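What I'd budget differently for the second cell

We finally closed the books on the first assembly bench in February, and I promised Ivan Ostapchuk I would write down what went where before I forgot it all. He is planning something similar at Zinchenko and keeps asking me for one number. I don't have one number. I have a list of lines, some of which I got wrong.

The arms were the easy part. Two arms, two hands, one quote, one purchase order. We had been arguing over that quote since the previous fall, so by the time it was signed everybody knew what it covered. What it did not cover was anything the arms would work on, or over, or in front of.

First, the table. I had assumed we would use one of the benches we already owned. They flex. With one arm moving you can live with it, but with two arms reaching in from opposite sides the whole top shivers and your calibration goes with it. We bought a new table and lost 11 days waiting for it. Put the table on the same order as the arms.

Second, the task boards. We started with one board from Wurna, a supplier we already used for fixtures, and it was fine until people began wanting different layouts for different tests. Each change meant taking the board off and sending it out. Now we make our own plates and swap those. The material is cheap. The machine time is what adds up, and I had it at zero in the plan because the shop is in-house. It isn't zero. They bill us like anyone else, $38 an hour, and the small plates with tight holes take longer than the big ones.

Third, spare parts for the hands. Peltum, who sold us the hands, recommended a kit with finger segments and tendons, and I cut it to make the total look better. I put it back two months later at a worse price. If you are buying hands with this many joints, leave the kit in.

Fourth, cables. I budgeted $270 for cables and clips and thought I was being generous. Longer runs, strain relief, a second set for when the first set wears where it bends over the wrist - it was closer to 4 times that by the end. Still small next to the arms, but it came out of the travel line, and I had to skip a visit to Boston that would have been useful.

The backdrop was worth every cent. Black cloth, hung once, never touched again. The vision people stopped complaining about reflections and that saved more hours than I can put a figure on.

For the second cell I'm going to ask for the same arms, one hand kit per side, the table up front, and a real line for shop hours. I'm also going to leave some money unassigned, which our finance office hates. Ivan, if you only copy one thing from this, copy that.

I still haven't decided whether to lease the arms this time. The monthly rate looks good until you read what happens if you return them with modified wrists, and we always end up modifying something. More on that when I have the revised quote.

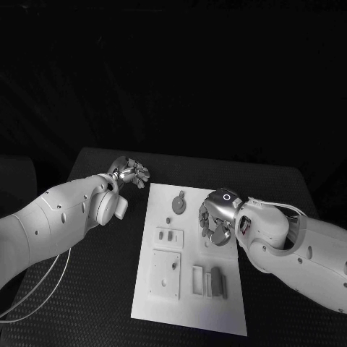 Both arms over the task board, plates and pegs set out.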